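Bleeding and Balancing Panel Radiators in a Two-Pipe System

2023-01-28

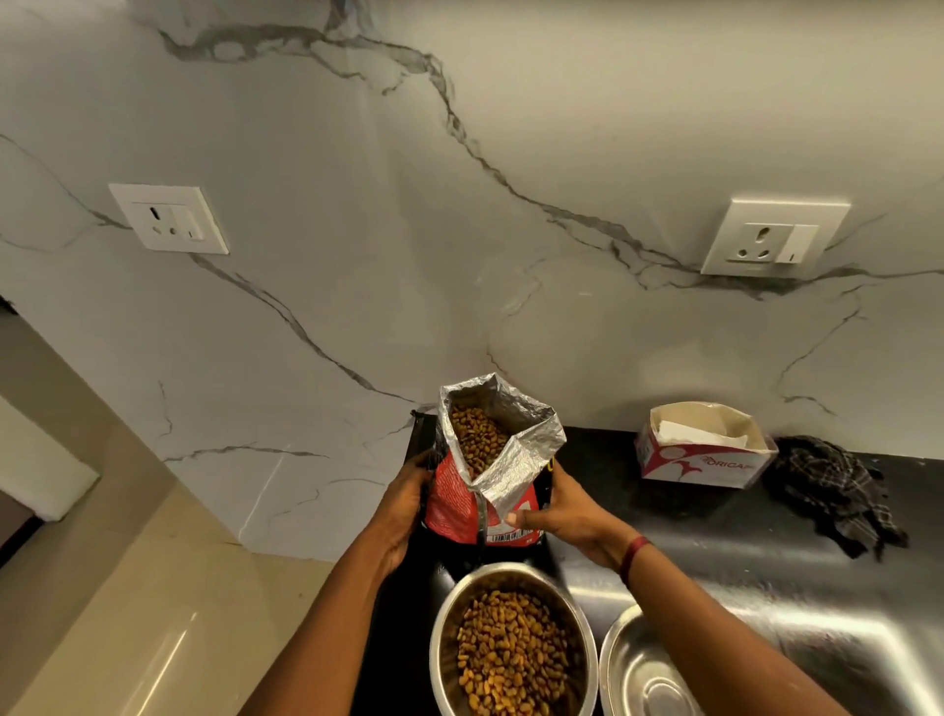
Why is one radiator cold at the top and warm at the bottom?

Air has collected in the upper part of the panel and is keeping the water out. Bleeding it through the vent at the top corner fixes this in most cases. A radiator that is cool all over while the others are hot is a different fault, usually one of balance, and it is covered in the second half of this page.

The steps apply to closed, pumped hot water systems with a separate supply and return pipe at each radiator. They do not apply to steam, and they do not apply to single-pipe loops.

What you need

Bleed key, or a flat screwdriver if your vents take one
Small cup and an old towel
Adjustable wrench for the lockshield valve
Two clip-on pipe thermometers
Pencil and paper

The clip-on thermometers should be the same model. Two different models can disagree by a few degrees, and a few degrees is the quantity you are trying to measure. I use a pair from Floklow, but any matched pair will do.

Part 1: Bleeding

1. Switch the boiler and the pump off at the control. Wait until the radiators are cool enough to hold a hand against. A running pump can pull air in through an open vent.

2. Read the pressure gauge and write the number down. Cold fill pressure in a two-story house is normally between 12 and 15 psi. If the gauge reads lower, top up through the fill valve before you start.

3. Begin on the lowest floor, at the radiator nearest the boiler. Work outward, then go up a floor.

4. Hold the cup under the vent and turn the key counterclockwise, a quarter turn. Half a turn is the most you should ever need. Do not remove the vent screw.

5. Let the air hiss out. When the hiss changes to a steady dribble of water, close the vent. Snug is enough; the seats are soft brass and overtightening scores them.

6. Check the gauge after every third or fourth radiator and top up as needed.

7. Restart the system and bring it up to temperature. Feel each panel along its top edge. Repeat on any that are still cool there.

Black water at the vent is magnetite, a normal product of corrosion inside steel panels. A small amount is no concern. If the water stays black for a full cup, the system is due for a flush and a new dose of inhibitor, and balancing should wait until that is done.

A radiator that needs bleeding again within a month has a cause that bleeding will not cure. Check the expansion tank charge first, then look for damp at the valve packing nuts.

Part 2: Balancing

Each radiator has two valves. One is the control valve, with a handwheel or thermostatic head. The other is the lockshield, under a plain cap. Balancing is done on the lockshield only.

1. Open every control valve fully. Take thermostatic heads off so they cannot close the valves during the test.

2. Open every lockshield fully, counting the turns from closed. Note the count for each. This is your way back if something goes wrong.

3. Start from cold and record the order in which the radiators heat up. The first on the list gets the most flow and will need the most throttling.

4. Go to the first radiator. Close its lockshield, then open it a quarter turn. Clip one thermometer on the supply pipe and one on the return, each on bare metal. Paint will throw the reading off.

5. Wait ten minutes. Open the lockshield in small steps until the difference between the two pipes is 20°F, waiting again after each step.

6. Continue down the list. The last radiator will often stay fully open.

7. Go around once more. Every adjustment changes the flow elsewhere, and the first two or three radiators usually need a slight correction.

Write the final settings on the paper and keep it with the boiler manual. Refit the caps and the thermostatic heads.

Worked settings

The house used for this page is in Potmont and has 13 panels on two floors. The hallway panel, 800 mm wide, finished at half a turn open. The back bedroom panel stayed fully open and still showed a drop of 26°F, so the pump was moved up one speed - after that it settled at 21°F and was left alone.

Jianhua Zeng checked the procedure against his own system, which has Zestton lockshields. His valves have a coarser thread, and an eighth of a turn was the right first step. Go by the thermometers if your valves behave the same way.

Balancing holds until the system is changed. Redo it after adding or moving a radiator, replacing the pump, or flushing. The bleeding routine is worth running once a year, in November or whenever the heat first goes on.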